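Home Products Manuals Service Contact

Narby Yard Sweeper, Set-up and User Guide
Section 6: First sweep of an open paved area

Before you start, please read this section to the end. It is written for the person who will stand outdoors with the machine on its first working day. Preparation of the battery and the brushes is in Section 4, and the remote stop is in Section 5.

6.1 What the sweeper can do and what it can not do

Many customers ask us if the machine can replace the person who sweeps. At this time the answer is: for one part of the work. On a large flat area with a hard surface, the sweeper does the long straight passes well and does not get tired. It is weak in corners, along walls and around things that were left standing. It can not move a bag, lift a tarp or decide if a pile is garbage or building material. A person must still do this, and for most yards you should plan for one person with a broom at the end of the job.

In the tests at our yard in Trondside, the sweeper covered its planned passes without help on 22 of 29 mornings. On the other mornings it stopped and asked for a person. We consider a stop to be correct behavior. Please do not try to switch off the stops because they feel too many.

6.2 Walk over the area

1. Walk the whole area on foot one time, along the outer border first and then across the middle.
2. Look at the joints between the slabs. A joint that is flat and narrow is no problem. If a joint is open wider than the front wheel, mark it as a closed line on the map (see 6.3).
3. Look for thin sand or dust. The sweeper collects it in dry weather. When the sand is wet it becomes paste and the brush only spreads it.
4. Pick up cable, string, plastic band and long grass. These go around the brush shaft.
5. Note every pole, post, low border and stored material. Low borders are the most difficult, as the front sensor can look over them at short distance.

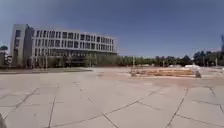 6. Decide where loose material begins. If you have a sand bed or a planting strip next to the paving, the sweeper does not understand that this sand should stay. It will try to clean it.

NOTE: Strong sun on pale concrete can make the front camera partly blind for a short time. The machine then slows down to walking speed or stops. Early morning is better for the first sweep.

6.3 Make the map

1. Put the sweeper on the paving with the front to the longest free side.
2. Turn the key to MAP and wait until the lamp is steady green.
3. Drive the machine by hand control along the outer border. Keep a distance of one machine width from planting, walls and steps.
4. Drive once around every fixed object. Do not cut the corners.
5. Return to the starting place and press SAVE.
6. On the screen, draw closed lines around everything the machine must not enter.

CAUTION: A plaza with long straight joints looks very similar in all directions. The sweeper can lose its position in the middle of such a place. If the message 312 (position not certain) comes, stop the machine, drive it by hand to the nearest pole or building corner, and press FIND.

6.4 First sweep

1. Choose LOW brush speed. Do not use HIGH before the third sweep.
2. Stay near the machine with the remote stop in your hand.
3. Start with one pass of short length and look at the ground behind the brush. A stripe of dust in the center means the brush is too high.
4. If the pass is clean, let the program continue.
5. After the last pass, empty the container and sweep the borders by hand.

CAUTION: Do not leave the sweeper alone in a place that is open to the public. Children like to stand in front of it to see if it stops. It should stop, but do not depend on this.

6.5 After the work

Write the number of stops and the place of each stop in the log sheet. After several sweeps you will see that most stops come at the same places, and you can correct the map there. The Medrano and Indville service offices can read the log sheet with you by telephone.

Text of this section: Salamatu Sarpong. Changed September 13, 2018. The brush heights in 6.4 are the same as in the April edition.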